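Abro hilo, que me lo habéis pedido varios desde que conté que en el taller habían entrado las pinzas. Trabajo en Romlow, en la línea de menaje y ajuar de segunda mano. Recibimos lotes, los clasificamos, los limpiamos, los fotografiamos y los embalamos. Llevo seis años.

Hasta noviembre todo era manual. Una persona abría la caja, sacaba las piezas una a una, miraba si había desconchones y decidía: venta, lote barato o descarte. Un turno tranquilo eran 300 piezas por mesa. Uno malo, bastantes menos, según viniera el papel de periódico.

En noviembre la empresa firmó con Undmont. El plan es que parte de la manipulación la hagan brazos fijos, de noche, y que de día sigamos las personas con lo delicado. Para que los brazos aprendan, primero lo hacemos nosotros con pinzas de mano. Coges la pinza por el mango, haces tu trabajo de siempre y queda grabado.

Lo de "tu trabajo de siempre" es relativo. Con los dedos notas si un plato está agarrado al de abajo. Con la pinza no notas casi nada, lo ves. La primera semana acabé con los ojos más cansados que las manos, y eso en este oficio es nuevo.

También cambia el orden. Antes yo iba a por lo grande y dejaba lo pequeño para el final. Ahora hay una hoja con la secuencia: acercarse, cerrar, levantar, posar, abrir. Si te saltas un paso, la toma no vale y se repite. Osamu Sugiyama, el encargado, la tiene pegada en la pared y también en la puerta de la nevera.

La vajilla suelta se practica en mesas corrientes, con tela debajo y cosas alrededor. En Undmont insisten en que no recojamos de más. Quieren las mesas como están en cualquier sitio, con sus cables y sus manteles.

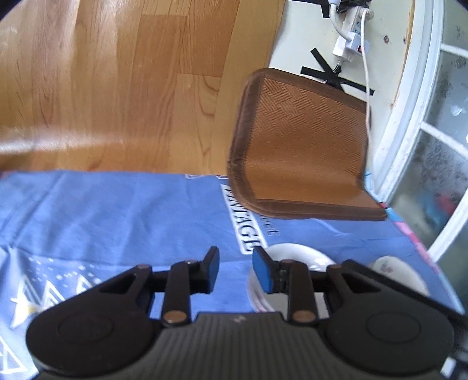 Grażyna Sobczak me contesta que en su planta empezaron igual, con grabaciones y buenas palabras, y que a los pocos meses el turno de noche había desaparecido y los de día hacían de repartidores para la máquina: abrirle las cajas, quitarle el papel, ponerle las piezas donde ella llega.

Le doy la razón en lo segundo. Es lo que más se nota ya. En la mesa de pruebas hay un brazo fijo y el compañero que está con él se pasa buena parte de la mañana colocando. Es un trabajo más cómodo para la espalda y bastante más aburrido. Él mismo ha pedido rotar.

Sobre el turno de noche, lo que sé. Aquí éramos 24 entre los dos turnos. Por escrito nos han dado que no hay despidos por este motivo mientras dure el proyecto. Lo que no hay por escrito es qué pasa cuando el proyecto termina. Lo preguntamos en la reunión y la respuesta fue que se verá.

Ikhsan Tambunan preguntó otra cosa que a mí no se me había ocurrido: de quién son las grabaciones. Son nuestras manos haciendo lo que sabemos hacer. La respuesta es que son de la empresa, como las fotos de catálogo. Pedimos que conste en el convenio y que haya un plus por hora de grabación. Lo del plus está aceptado. Lo del convenio sigue pendiente.

Números, que alguien los pedirá. El objetivo de la primera fase eran 500 tomas válidas. Llevamos 724, porque la vajilla con relieve dio problemas y hubo que ampliar. Las repetidas no entran en la cuenta, y de esas no nos dan la cifra.

Cosas que han mejorado: hay pausas fijadas, que antes dependían de cómo fuera el camión. Las mesas se regulan en altura. Y por primera vez alguien nos pregunta por qué cogemos una taza por el borde o por el asa, y apunta lo que decimos.

Cosas que han empeorado: la charla. Grabando se habla poco, te concentras en cerrar a tiempo. Y la clasificación, que era la parte en la que mandaba el criterio de cada uno, ahora se hace con una ficha de cuatro casillas. Un plato con una marca puede ser basura o puede ser lo mejor de la caja, y eso en cuatro casillas no cabe.

Yuzuki Aoki entró en octubre y casi no ha conocido lo de antes. Maneja la pinza mejor que yo, con bastante diferencia. A cambio me pregunta a mí cuando sale una pieza rara. De momento nos repartimos así la mesa.

En enero toca revisión de turnos. Cuando nos den el cuadrante lo pongo aquí debajo.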